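Oral out for Vidstead opener, Nevbridge short on defense

Nevbridge will start the playoffs without Erhan Oral. The club put out two lines on it late in the afternoon, lower body injury, no timetable. Coach wouldn't add much after practice. "He's out for the opener. After that we'll see."

Oral blocked a shot in the second period of the last regular season game at Weseck and went straight down the tunnel. Came back for one shift, couldn't push off, done for the night. Nevbridge lost that one in overtime and dropped to third, so it's Vidstead first round and the long bus ride instead of home ice.

Big loss any way you look at it. Oral played all 54 games this year, led the team in ice time and ran the first power play. He passed 300 career games for the club back in the winter, got the framed jersey and everything. His contract is up in July and there has been no word on talks from either side.

Without him the power play is the first worry. It was Oral at the point all year, nobody else got real minutes up there. At practice they tried four forwards and a rookie, then five forwards, then went back to the rookie. Passing looked slow. One of the assistants was seen drawing the same breakout on the board over and over.
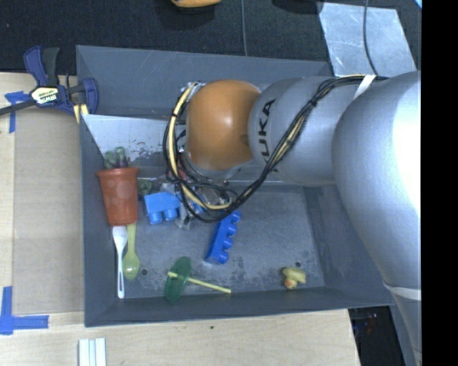
Vidstead comes in hot. They've won the last three meetings with Nevbridge, two of them by a goal, and their top line has been scoring on pretty much everybody since the trade deadline. They forecheck hard and they like to make your defense turn around and go get the puck. Oral was the guy who got it out. Take him away and the Nevbridge breakout could end up like the black and yellow cables looping around that orange joint on the KUKA arm, all tangled coils. The younger pairs had trouble with it in the last meeting, two of the goals came right off turnovers behind the net.

Öztürkmen moves up to the top pair. He's been good since coming over from Weseck, steady, doesn't shoot much, kills penalties. Told reporters he found out at breakfast. "I'm not going to play like Erhan, I can't skate like that. I'll keep it simple and get it off the glass if I have to." Asked if he'd spoken to Oral he said yes, and that Oral mostly wanted to talk about Vidstead's left winger and how he cheats high in the zone.

In goal no change, the starter took the full practice and stayed out late for extra shots. The backup left early with the flu that's been going thru the room. Two forwards who missed the Weseck game with the same bug are back skating and should dress.

Vidstead have their own questions. Their captain didn't finish the last game and wore a no-contact jersey this week, tho the team says he'll play. Their penalty kill has been leaky all year and with a healthy Oral you'd have liked Nevbridge's chances there.

Series is best of five, first two in Vidstead, then back to Nevbridge for the third and the fourth if needed. Puck drop for the opener is 7 pm, doors at 6. Tickets for the home games go on sale at the rink box office at noon tomorrow, season ticket holders can pick up thier playoff strips from 10. Limit of four per person.

Oral is traveling with the team. Lineups to come after the morning skate.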